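Wed 11 June – Tilham cell, both arms

Left arm was dropping blocks short of the bins again. Took the wrist servo off, cleaned the horn, put it back with the spare screws from the Fekico kit. Re-zeroed both arms, 3 passes each. Purple cable on the left had worked tight at the elbow, so I gave it more slack.
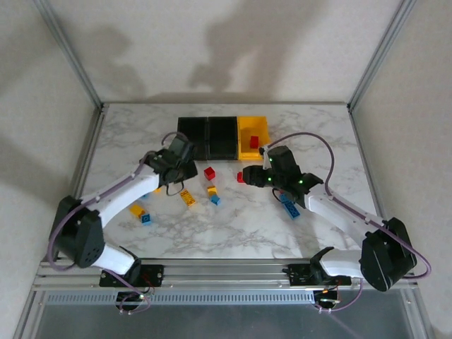
Does the right arm need re-zeroing when only the left has been apart? It gets done too, so both offsets carry the same date.

Fingertips next. Wiped the yellow pads with a damp cloth and went over the gripper screws, two needed a quarter turn. Sorting run after that, speed at 30 percent.

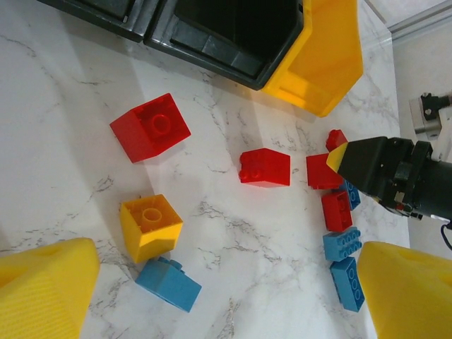 Wrist view, blocks between the fingertips.

Bin positions re-taught from the rail, old values saved under April. Let the servos rest 5 minutes between runs. 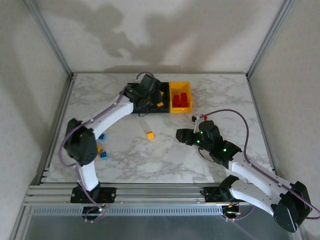 Omprakash Thakur would rather we swap the left wrist servo now than wait for it to slip again. Spare is on order from Mathur.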